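Surnham Play Barn
August walk-through: safety checklist with comments
Filled in by Bergþóra Brynjólfsdóttir

Hello again, everyone. The form is the same one we used in the spring, with the items in the order you meet them if you come in at the front door and go around the building with the wall on your left. I have marked each item OK, FIX or WATCH and then gone on at some length underneath, as I always do. If you only want the jobs, look for the word FIX. I did the round on Sunday before we opened, with a flashlight, a screwdriver and the old clipboard that sheds its corner.
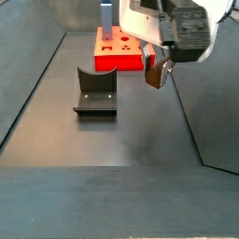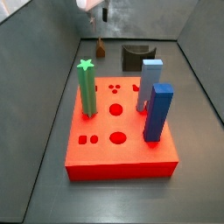
1. FRONT DOOR AND ENTRY

1.1 Door opens fully and closes without slamming. WATCH
The closer is slow again. It gets there in the end, but there is a long moment when the door stands open a hand's width, and a quick toddler can do a lot with that. I gave the valve a quarter turn and it improved. Please tell me if it goes back to dawdling once the weather cools off.

1.2 Finger guards on the hinge side. OK
Both strips are in place, top to bottom, no splits. I ran my thumb down the whole length of each.

1.3 High latch works and is being used. OK
It works. As for being used, it was off when I arrived, so a gentle reminder to whoever is last in: latch first, coat second.

1.4 Entry mat lies flat. FIX
The far corner curls up. I folded it back and put the umbrella stand on it, and I do realize that only swaps a trip hazard for an umbrella stand. We need a mat with a rubber edge. The one at the side door came from Komadum and has behaved beautifully, so I'd be happy with another of those.

1.5 Sign-in table steady, pens out of reach of the little ones. OK

2. MAIN ROOM, FLOOR AND WALLS

2.1 Floor clean, dry and free of splinters. OK
The main room is 747 square feet, and I can now say I have been over all of it on my hands and knees. The boards near the south windows are dry and a bit gray, and they could use a coat of finish before winter, but nothing lifted when I dragged an old stocking across them. That's my mother's test and I trust it more than my eyes.

2.2 Electrical outlets covered. FIX
There are covers on everything except the outlet behind the piano. I know, a child would have to be very thin and very determined. All the same, we had one last year who was both. The spare covers are in the tea tin in the office.

2.3 Radiator guards firm. OK
I leaned on each of them with my full weight, and that is a better test than it used to be. The long one rattles at the left end but the bracket is sound. A bit of felt behind it would stop the noise.

2.4 Bookcases and cubbies anchored to the wall. FIX
The tall bookcase was moved in June to make room for the puppet stage, and the strap didn't move with it. It is standing there on nothing but good manners. Please don't put anything heavier than picture books on the top shelves until it's strapped again. Of everything on this form, this is the one I'd like done first. I have emptied the top half myself in the meantime and the books are in boxes under the stage.

2.5 Blind cords tied up high. OK
Lovely. Whoever put in the new cleats has my thanks, they're exactly where they should be and they match.

2.6 Windows open no wider than the stops allow. WATCH
All good except the one by the fish tank, where the stop is holding by a single screw that turns when you look at it. I tightened it. It will come loose again, so it needs a fatter screw or a plug of wood in the hole.

3. TOYS AND PLAY MATERIALS

3.1 No small parts in the under-threes area. OK
I used the choke tube on everything I had a doubt over. A marble had come across from the big kids' side in somebody's sock, or so I imagine, and I've sent it home again. Please keep doing the end-of-day sweep under the sofa cushions. It's tedious and it does turn things up.

3.2 Hard toys checked for cracks, chips and sharp edges. OK with comment
I go by feel here. Shut your eyes, run a fingertip around the edges and into any hole or slot, and you'll find a rough spot long before you'd see it. One wooden truck had a raised sliver along the bed, and it's in the office waiting for sandpaper. Stacking cups with a split rim go straight in the trash, please, and not back in the basket "for now." We have had cups in there for now since before the new roof.

3.3 Soft toys washed, seams sound, eyes tight. WATCH
The elephant is coming apart under the chin. I have him at home and he'll be back when I've found the gray thread.

3.4 Battery doors screwed shut. FIX
The singing farm has lost its screw and somebody has taped the door. Tape isn't enough where button batteries are concerned, and I would sooner have no farm than a taped farm. It's up on the high shelf. If anybody has a tiny screw that fits, they'll be very popular with the toddlers and slightly less so with the rest of us, who had been enjoying the quiet.

3.5 Dress-up box: no long ribbons, drawstrings or loose beads. OK
I took the cord out of the wizard cloak and sewed on a patch of hook-and-loop tape in its place. It opens with a light tug. I tried it on myself and can report that it doesn't suit me.

3.6 Toy chest lid stays up on its own. OK
The new lid support from Skurura holds at every height I tried, and doesn't nip the fingers when it folds. The old one bit me every single time.

4. KITCHEN CORNER

4.1 Gate closes and latches. OK

4.2 Cleaning products locked away. FIX
The lock is fine and the cupboard was locked. But the dish soap and a spray bottle were sitting by the sink, on the side you can reach from the step stool. I'm not cross! I've done the same. Could we all try to put the spray away before the gate is opened, even on snack days?

4.3 Kettle and cords pushed to the back. OK

4.4 Refrigerator at a safe temperature, food labeled. WATCH
The thermometer was within the range on the card. Labels are another matter. There was a tub of something orange with no name and no date, and after a little sniff I decided we would never know. Masking tape and the marker are on a string on the side of the refrigerator.

4.5 Allergy list up to date and posted. FIX
Posted, yes. Up to date, no, it's still the spring list. We have several new families, and I have forms for all but two of them. I'll telephone those two this week, and I'd be grateful if a fresh list could be printed in letters big enough for those of us who keep leaving our glasses in the car.

4.6 Fire blanket and extinguisher in place, in date. OK
Both hang where they should, and the needle on the extinguisher is in the green.

5. RESTROOMS AND CHANGING AREA

5.1 Hot water doesn't scald. OK
Warm, pleasant, took a while to arrive.

5.2 Changing table strap and sides sound. WATCH
The buckle clicks, but you have to press it twice to be sure. It's good for now. Remember the strap is a help and a hand on the baby is the rule.

5.3 Step stools steady, rubber feet present. FIX
The blue one is missing a foot and rocks. I have turned it upside down in the office so that it won't be borrowed.

5.4 Diaper pail lid locks. OK

6. YARD

6.1 Fence and gate. OK with comment
I walked the whole fence and pushed every picket. The gate swings shut by itself from any angle. There's a low place under the fence by the lilac where something has been digging, a rabbit I should think, and it wants a shovelful or two of gravel before it becomes a way out for somebody larger.

6.2 Climbing frame: bolts tight, caps on. FIX
More than seven of the plastic bolt caps are gone, mostly on the slide side. The bolts themselves were snug, every one. Sveinbjörnsson fitted the frame and should still have the right caps, so I've left them a message. The bare ends are covered with foam and tape until then, and it looks dreadful, but it's soft.

6.3 Wood chips deep enough under the swings. FIX
They've been kicked out into two neat bowls, as they always are by the end of summer. Rake them back in first and then see how much we need to buy. Last year we ordered before raking and had a mountain of chips by the shed until Easter.

6.4 Sandbox covered overnight, raked before use. OK
Raked right down to the liner. Spoons, a bracelet and a very good measuring cup, all of which are on the kitchen windowsill for claiming.

6.5 Slide not too hot to touch. WATCH
It was cool when I checked, but I was there early. By early afternoon it gets the full sun, so back of the hand on it before anybody goes down, and wait if you'd rather take your hand away.

6.6 Plants. OK
The nightshade along the shed is out, roots and all. I wore gloves. It will try again.

7. EXITS, FIRST AID AND DRILLS

7.1 Both exits clear, inside and out. FIX
The side exit had a stroller folded against it on the outside. I've moved it under the porch, where it's waiting for its family. Please mention it at pickup, nicely.

7.2 Smoke alarms tested. OK
Tested, and heard by the dog across the road, who had a good deal to say.

7.3 First aid box stocked. WATCH
We're low on small bandages, and the instant cold pack has been used and put back. I have added both to the shopping list on the office door.

7.4 Evacuation drill held and logged. FIX
The last one in the book was in the spring. Let's do one on a dry morning with the walking rope, and have the babies go in the rolling crib so we learn whether it still clears the side door with the new weather strip on. I'd like to be there with the stopwatch, if you'll have me.

Jobs can be initialed on the copy hanging in the office. If you fix something I marked WATCH, write a word or two next to it so I know what to look at next time. The truck, the stool and the mystery key I found behind radiator number two are all on the desk.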